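Building a Hand-Held Gripper with a Camera, Part 2: Fingers, Pads and First Recordings
Posted May 16, 2019
Filed under: Robotics, Workshop Notes

Welcome back! If you followed part one, you have a printed body, a trigger that squeezes without sticking, and probably a good many plastic crumbs on your floor. In this part we'll put the fingers on, glue up the pads, mount the camera and make the first recordings you can keep. I built mine over a string of evenings at the Halwood shared workshop, with the last bits finished at home, and I'll try to include all the little things I wished I had written down the first time.

The design is my own muddle of other people's good ideas. I call it the Mustadis, after the name I scribbled on the box I kept the parts in, and by now it's too late to change it. You hold it in one hand, squeeze the trigger, and two fingers close on whatever is in front of them while a camera looks down from behind. Later the recordings get used to teach a small arm the same motions, but that's a long way off, and the gripper is a very pleasant thing to build all by itself.

What you'll need for this part

The assembled body from part one
Two printed fingers, left and right
Self-adhesive grip pad, enough for two fingers and a couple of mistakes
M3 screws, 15 mm long, and nuts to match
A small wide-angle camera with its cable
Contact cement, a sharp knife and some rubbing alcohol
A table you don't mind leaning on

I bought my screws and the pad from Kukex, who sell them in bags of 100, and I now have more M3 screws than I could use in a lifetime. If your workshop has a parts drawer, have a good look in there before you order anything.

Step 1: Clean up the fingers

Printed fingers come off the bed with a lip along the bottom edge. Take it off with the knife, working away from your thumb, and then run a bit of fine sandpaper over the inner face, the one that will carry the pad. You want it dull, with no shine left at all. Wipe it down with alcohol and leave it alone until it dries. I know how tempting it is to get on with things (I have a glued-on fingerprint to prove it), so go make yourself a cup of something.

While you wait, push a screw through each of the holes in the fingers. It should pass through with a little drag. If it binds, turn a drill bit in the hole by hand. Please don't use the power drill for this, the plastic melts and grabs, and then you're back at the printer for another evening.

Step 2: Glue the pads

Cut each pad a hair larger than the face it's going on. Spread a thin coat of contact cement on the finger even if your pad has its own adhesive. Wait until the cement is tacky, then lay the pad down starting at the tip and rolling toward the base, so the air has somewhere to go. Press it hard all over. I clamp mine between two scraps of wood overnight.

The next day, trim the overhang flush. Use a new blade and make one long stroke along each side. A tired blade drags at the edge and pulls up fibers, and once an edge has started to lift it only gets worse with use. If you do get a loose thread or two, snip them with scissors. Pulling is how you end up with half a pad.

Step 3: Mount the fingers

Slide each finger onto its carriage, put in the screws and leave them loose. Now close the trigger slowly and watch the tips come together. They should meet along the whole face. If they touch at the tip and gape at the base, slip a strip of paper behind the base of one finger and try again. Mine took 2 strips on the right side and none on the left, and I've made my peace with that.

Once they meet nicely, tighten the screws a quarter turn at a time, going back and forth between the fingers. Stop when they're snug. The nuts will pull straight through the plastic if you get enthusiastic.

Step 4: Aim the camera

The camera clips onto the bridge behind the fingers and tilts on a single screw. Plug it in, open a live view on your computer, and hold the gripper over a table as if you were going to pick something up. Open the fingers all the way. You're looking for both inner faces and a generous piece of table between them. It's fine if the outer parts of the fingers run out of view, and mine do, particularly on the right. What matters is the space where the gripping happens.

Move the gripper around a bit before you tighten the tilt screw. Go out toward the edge of the table, where you'll pick up some floor, and notice what the lights do. A pale tabletop under ceiling lights gives you a washed-out patch that shifts as you move. 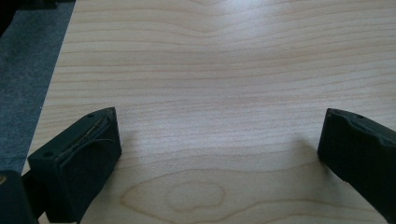

I can live with some glare as long as the fingers stay clear and dark against the wood. If the camera keeps changing its brightness every time you pass over a bright spot, turn off automatic exposure and set it by hand. Do the same with focus. Set it for the table surface at working height and let the nearest part of the fingers go a touch soft.

Step 5: Make a short test recording

Before you record anything with an object in it, do a run with nothing in the fingers. Open, close, open, lift, come back down. Play it back slowly and check that the fingers hold the same place in the picture from start to finish. If they wander, your bridge is flexing or the tilt screw is loose. Mine turned out to be the bridge, and a second screw cured it.

My first proper session came to 1,823 frames. I saved them with the free Vakulenko logger, a little script that writes the pictures into dated folders along with the trigger position. Any recorder will do, but pick one that stores both together, or you'll spend your weekend lining them up by hand.

A few odds and ends

Check the pads before each session, especially along the upper edges, and put a dab of cement under anything that's lifting. Let it cure fully before you squeeze on it.

Tape the camera cable to the body near your wrist, with enough slack that you can turn your hand over. I lost a connector by skipping this.

Keep a spare pair of fingers printed and padded. Swapping them takes a few minutes, while gluing takes a night.

Part three will cover the trigger sensor and how to calibrate it, and I'm hoping to have it up in September. If you're building along, leave a comment with your finger length and the camera you chose, I'd love to compare!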